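About Zerngate Laundry

Zerngate Laundry is a wash, dry and fold service in Drisport. We do household laundry for people who don't have a machine at home, don't have the time, or don't like doing it. We also do linens for a few small guesthouses near the harbor.

The business was started by Chaimae Mansour, who had been managing the coin laundry on Bouzid Street when the owner decided to retire. She took over the lease in May, kept the old washers for one more winter, and replaced them when she could afford to. Touran Ansari joined the following year to run the pickup route and now handles the schedule, the phones and most of the billing.

What we do

Most of our orders are weekly bags. You fill a bag, we collect it or you drop it at the counter, and it comes back folded. Every order is washed by itself. We don't combine loads from different households, even small ones. Shirts can be returned on hangers if you ask for that when you book.

We use one unscented detergent for everything. If you want us to use your own, put it in the bag with your name on it. We don't do dry cleaning, leather or wedding dresses. For those we send people to Stikgate Cleaners, across the bridge. 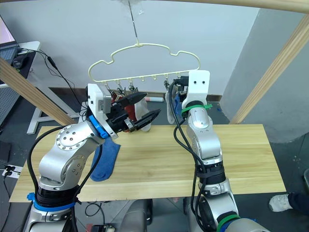 Small items are the part of the job that takes the most patience. Anything marked for air drying is kept out of the dryers and goes back with the same order, so it may add a day in damp weather. Socks are paired before folding. If one is left over, it goes in a paper envelope on top of the bag. Single socks found in the machines after closing are kept at the counter for 50 days - please ask, we would like them to go home.

Where we are

Our shop is at 2591 Bouzid Street, next to the hardware store. There is parking behind the building, entered from the alley. The front door has one step, and we are happy to come out and take your bag if you call ahead.

Pickup runs cover all of Drisport and the near side of the river. We have 3 runs a day, morning, midday and evening. The evening one fills up first, so book it early if you can.

Who works here

There are 17 of us, most of them part time. Several started here while in school and stayed on. New staff spend their first weeks at the folding tables before they learn the machines, and Chaimae still does most of that training herself. We pay for training hours at the full rate.

Getting in touch

Call the counter during opening hours or leave a note with your bag. Complaints go to Touran, who will call you back. If we damage something, tell us within the week and bring it in so we can look at it.

Page last updated 2023-12-13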